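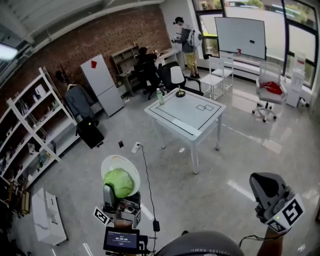
Ichikawa

# Jendum

Jendum is a tiny puzzle game for phones where you roll a marble through 68 hand-drawn mazes, and I'm so happy it's finally out!

27 October 2019

19 shares 2 comments

## What's in the repo

Game code, level files and the music (all of it, even the loops I cut in June).

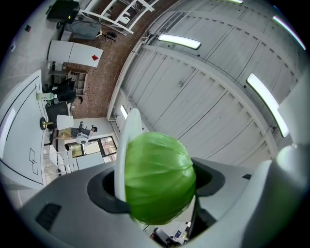 Levels are plain text, so you can open one, move a wall and play it right away. Maze 19 is my favorite, and it has three exits!

## Running it

Install the Bremola engine, version 2 or later, then open main.bre and press Play.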